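About us

Reading time: 1 minute

Kidley is a costume hire and making company for film and television. We supply productions of all sizes, from student shorts to long-running drama series, and we have a workroom and a hire store on the same site.

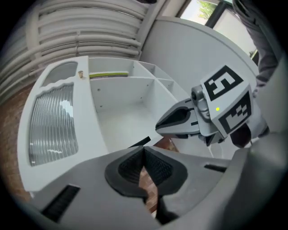
The hire stock covers everyday clothing from 1900 onwards, plus uniforms, workwear and outdoor coats. There are 468 complete outfits on the rails and 700 pairs of shoes and boots. Most items can be altered, as long as the change can be undone before they come back.

Our workroom makes costumes from drawings or from an existing garment. Repeats for stunt doubles are a large part of this – on Moreira, a six-part serial, we made 30 copies of one raincoat. We also dye and age cloth for productions that are using their own makers. Work for the feature film Nurkon is booked in until December, but small alterations can still be fitted in.
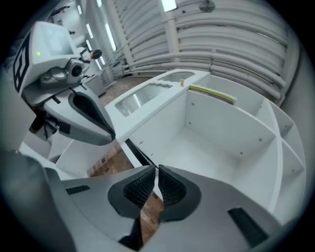 How long can I hire a costume for?

The shortest hire is one week and the longest is 12 weeks, after which it can be renewed if nobody else has booked the item.

Fittings are by appointment. Please bring the performer's measurements, including hat and shoe size, and tell us the shooting dates when you book. A deposit of £100 is taken on each order and returned once the clothes have been checked.

Page updated April 20, 2012

Filed under: Company, Wardrobe and Costume

Related
Hire terms and charges
How to measure a performer
Ageing and dyeing: what to send us
Dressing a crowd on a small budget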